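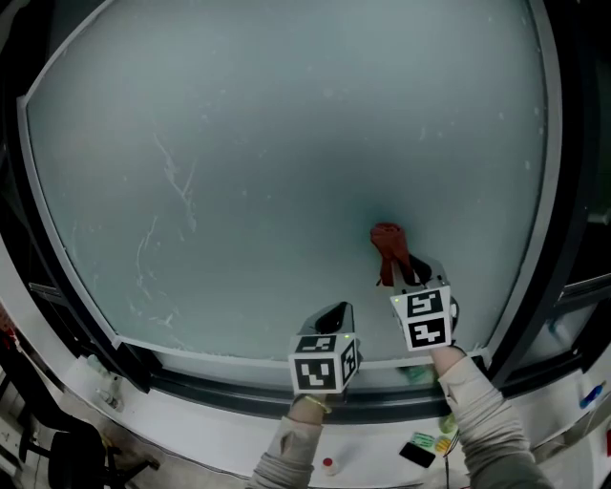 January 2026

Basin wiping, hand-held grippers, second week. I write this the same evening, while I still remember the details.

The total for this task is now 1,425 accepted episodes. The plan says 3,000 before the training run in March. We can reach it, but only if the rejection rate stays where it was today. Last week it was much worse, mostly from episodes where a marker cube was turned away from the head camera for too long and the pose was lost.

Settings today: left and right gripper as before, both with new batteries in the morning. Calibration done with the Hamis script, two times, because the first result for the right hand looked wrong in the plot. The second was good and I kept it. Please do not use the old calibration file in the shared folder, I have renamed it so that it is clear.

Procedure, so that we all do the same:
Start with both grippers open above the near lip. Wait for the green lights. Pick up the cloth with the right gripper, lift it clear of the floor, then go to the marked region and wipe from far to near. The left gripper stays out of the way until the cloth has to change hands. At the end, drop the cloth in the middle and open both grippers fully.

I had to repeat the lifting part many times in practice. If the cloth is taken by a corner it hangs long and then drags over the floor when the arm moves, and the wiping motion becomes something different in each episode. It is better to take it near the middle, so it makes a bundle. But I do not want to remove all corner grasps from the set. The policy will also meet them, and it should have seen how a person recovers. I suggest we label them with "corner" in the notes field and decide later.

Rejected today: 11 episodes. Most of them were my mistake, I began to move before the recording had started. In two the fingers closed on nothing and I tried again within the same episode. I rejected them at first, but after talking at lunch I think such retries should be kept. To be discussed.

The Pruitt viewer still shows the gripper width with a delay against the video. The delay is not in the data itself, I checked the time stamps of 10 episodes by hand and they agree. So it is only a display problem, but it is confusing during review. I wrote to Skerkwood about it.

To do for next session:
- change the start position of the cloth more, mine were too often on the right side
- record a block with the left hand as the wiping hand
- ask Brokine if the second pair of finger pads was sent
- copy today's folder to the server (started, not checked yet)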